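Clolico rents out two-armed robot kits by the month to small workshops, and most of its customers have never owned a robot before. We spoke with one of the firm's founders in August about the Resia, its bench kit.

The kit comes with two arms, grippers and wrist cameras. Rental is 4,000 a month with setup, or 1,807 without. "Most people take the setup," the founder said. "Mounting the arms takes a morning. Teaching them a job takes longer."

Small plastic parts are a common request. "Customers ask about caps more than anything," the founder said. "A cap is light and it rolls. If the fingers come in at the wrong angle, they just push it."
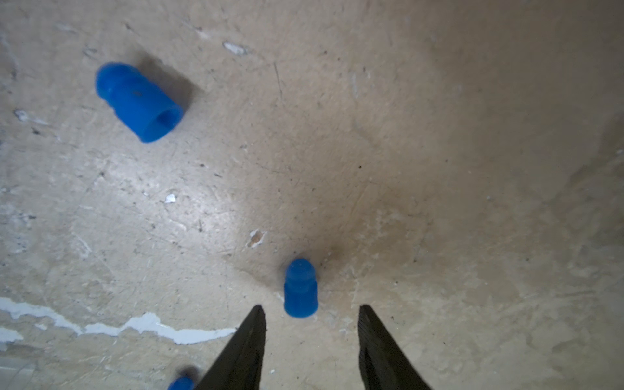
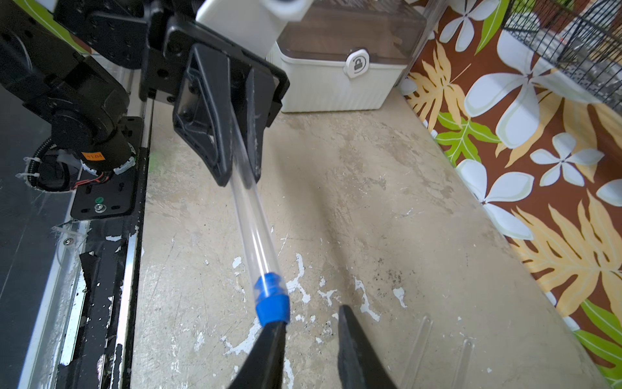 Tubes need both arms, and the founder said the handoff is where new users lose the most time. "You set the grip on one side, then you find it's too tight for the other."

Clolico sells spare fingers in sets of 2. The founder advises keeping 3 sets on the shelf if the kit runs every day. An optional software package, Allar, lets a customer record a new job without calling the firm. It is still in testing.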